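Despina Pană keeps the kettle going

When I get to the editing room above the old feed store in Keane, Despina Pană has already apologized for the stairs, the parking and the weather, and she has put a plate of sesame cookies between us that she says I'm not allowed to leave without finishing. She is a small woman with a big laugh and reading glasses in her hair, and for the past several years she has been making a documentary about a river ferry. It's called "The Last Crossing at Prundside," it runs 729 seconds longer than she wanted it to (she brings this up twice), and it has just been picked as the opening night film at the Peltov Festival of Short and Midlength Documentary.

"I found out in the grocery store," she says. "I had a cantaloupe in one hand. I put the cantaloupe down on top of the bread, which I would never normally do, and I read the email three times standing there. Then I called Temitope and I couldn't get the words out, so she thought somebody had died!"

Temitope is Temitope Babalola, her producer and, going back to film school, her roommate. The two of them started out with a borrowed camera and a plan to spend one long weekend in Prundside, where a flat little cable ferry had been carrying cars, tractors and schoolchildren across the water for longer than anyone could remember. The county had announced it would close once the new bridge opened. They figured they would get a nice short piece out of it, maybe eight minutes, with some fog.

"We did get fog," Despina says. "We got so much fog you couldn't see the ferry. So we had to come back."

They came back again in March, and then the bridge was delayed, and then it was delayed some more, and by that time the ferryman had started saving them a seat at lunch. His name is Milan Kuipers. He is the heart of the picture, and getting him to be in it at all took most of a year. He would talk about the cable, the current, the engine and the price of diesel for as long as anybody liked, but if the camera swung around to his face he would go and find something to paint.

"There's a railing on that boat that must have 20 coats on it by now," Despina tells me, laughing. "I have hours of him painting it. I thought, well, this is hopeless. And then Temitope said, stop asking him questions, just ride. So we rode. Back and forth, back and forth, all day. And at some point in the afternoon he started telling us about his mother, with his back to us, steering. That's the shot that opens the film. You don't see his face for a good long while, and I think it's better for it."

She gets up to see to the kettle here, and calls the rest of the story through the doorway, something about a goose that lived on the landing and hated the sound man. The sound man was Dorian Hoarau, who came on in the second year and who Despina credits with more than half of what people respond to in the movie. He hung small microphones along the cable itself, so that when the ferry is out in the middle you hear a low hum that rises and falls with the water. A lot of viewers take it for music.

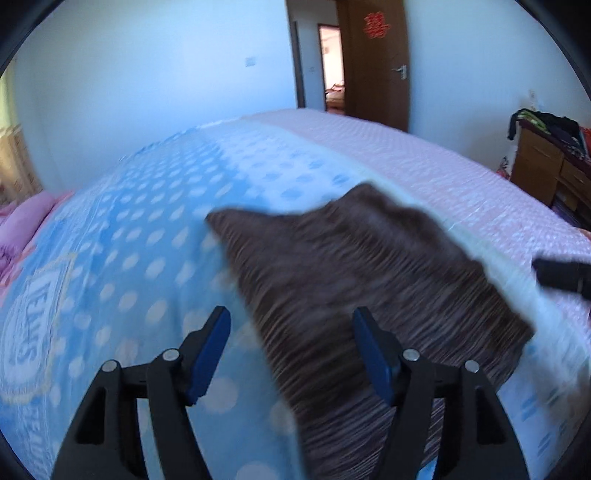 How did the two of them pay for all those return trips?

Mostly with wedding videos. Despina shot them, Temitope booked them, and whatever was left over after rent went into a coffee can and then, when they got more organized, into a bank account. There was one grant as well, for $3,811, from a regional arts fund, and Despina can still tell you where it went: tires, hard drives, a hotel for Dorian when he had the flu, and a very large thank-you dinner for the ferry crew.

"People ask me that hoping for a secret, and I feel bad," she says. "I have filmed so many first dances. I've gotten good at them! I cry at every single one, so the couples like me, and then they tell their cousins."

The edit was its own long road. Sylvain Collet, who cut the film in this same room, told her early on that she had three movies and would have to choose one. There was a movie about the bridge, with the engineers and the public meetings. There was one about the town, and who would shop at the bakery when the traffic moved upriver. And there was Milan. Despina held out for all three for a long time, and Sylvain, who by her account is the most patient person in the county, let her. He built her the full version, watched it with her start to finish, and then turned the lights on and didn't say a word.

"I said, okay, okay. I heard you," she says. "The meetings went. I loved those meetings. There was a lady who brought her own gavel. But he was right, and I bring him soup."

What stayed is a quiet film, with more patience in it than most, and with a last crossing that I won't describe except to say that the whole town seems to have come down to the water for it. The distributor Gotov saw a rough cut last winter and has taken it on for a short run in small theaters after Peltov, along with school screenings up and down the river. Temitope is putting together the school packet now and has been calling Despina at all hours about maps.

Milan has seen it once, in the Prundside grange hall, on a folding chair in the front row. Despina sat behind him so she wouldn't have to watch his expression, and then of course spent the entire time trying to read the back of his neck.

"Afterward he shook my hand," she says. "He told me the engine sounded good. Then he asked if he could get a copy for his sister, and I went out to the truck and bawled."

He'll be coming to Peltov, too, with the sister. Despina has been told he bought a jacket. She is already on to the next thing, a film about a family that repairs church organs, though she makes me promise not to say much about it because they haven't agreed yet. She wants to keep this one short. Temitope, she admits, has stopped writing down the number when she says it.

I finish the cookies. She wraps up four more in a paper napkin for the drive and stands at the top of the stairs calling out which step is the loose one.

"The Last Crossing at Prundside" opens the Peltov Festival on 9/19/19, with Despina Pană, Temitope Babalola and Milan Kuipers staying afterward to talk with the audience. Tickets are at the door.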